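Paper balloon bowls

A balloon is a handy thing to make a bowl on. It is round, it is light, and you can get rid of it when you have finished with it. People call this kind of craft papier mâché, which is French for "chewed paper". You don't chew it. You tear it up and stick it down in layers.

What you need

A balloon
White tissue paper, or newspaper torn into strips
PVA glue and some water
An old brush and a mixing pot
A mug to stand the balloon in
A table you are allowed to get messy

Why does paper go hard?

One sheet of tissue paper is very weak. You can poke a finger through it without trying. Paper is made of tiny threads called fibres, which come from plants. When you brush watery glue on to it, the glue soaks in between the fibres. Later the water goes off into the air and the glue stays behind, holding the fibres together. Put another sheet on top and the glue joins the two. After a few layers you have a shell that keeps its shape when there is nothing inside it.

Getting the paper on

Blow up your balloon, but not as far as it will go. A very full balloon is more likely to pop. Ask a grown-up to tie the knot if you find it fiddly.

Mix two spoonfuls of glue with one of water. Brush a little on to the balloon, lay a piece of tissue over it and brush again. Tissue paper crumples easily on a round shape. This doesn't matter. The creases give the bowl a rough skin, and many people like it that way – you can always put a smoother layer on last.

Balloons roll about, so it helps to have a hand on each side. Keep the knotted end pointing down and leave it uncovered, as you will need to get at it later. 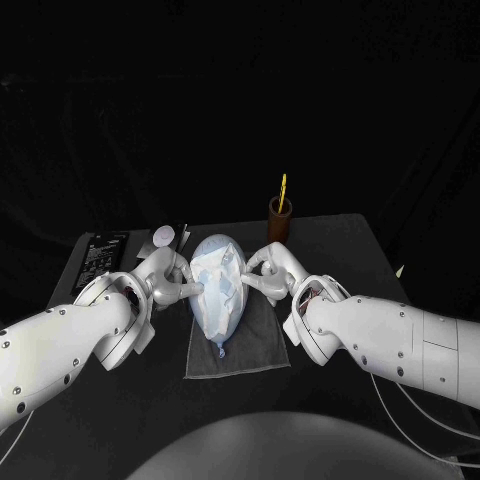
Drying

Stand the balloon in the mug, knot down, and leave it somewhere airy overnight. Don't put it on a radiator. Warm air inside a balloon takes up more room, and the balloon may swell and crack the paper. Add more layers the next day, and let those dry too. Samira Bitar's class at Dimura used 15 small pieces for each layer and made 3 layers, which was enough for a bowl to hold pencils.

Taking the balloon out

Tap the paper. If it feels cold or soft, it needs longer. When it is hard all over, hold the knot and ask a grown-up to snip just above it. The air comes out slowly and the balloon peels away from the inside. Put the bits of balloon straight in the bin, away from pets and small children, who could choke on them.

Trim the edge with scissors and turn the bowl the right way up. If it wobbles, press the bottom gently with your thumb to make a flat place. Then paint it. It won't hold water or soup, but it will hold buttons, shells or wrapped sweets.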